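Boards > Workshop and Garage > Storage

Shallow trays or deep boxes for screwdrivers?

dorota_z
Mine all live in a deep box and I can never find the long one. Worth changing?

Gajewski211
No. Deep box, handles up. Trays just eat floor space.

L. Sowa
Disagree – I went over to shallow trays in April and wouldn't go back.
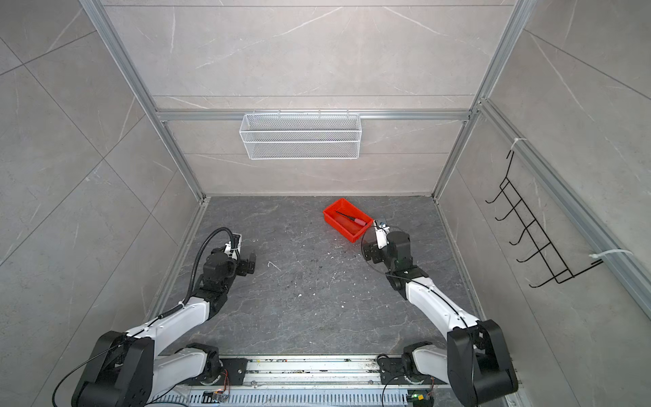
A red one with a long screwdriver laid in it is easy to spot on a grey floor, and you can pick it up without tipping everything out.

Gajewski211
Until you tread on it.

dorota_z
Might try 2 and see.

6 comments · 140 views · Share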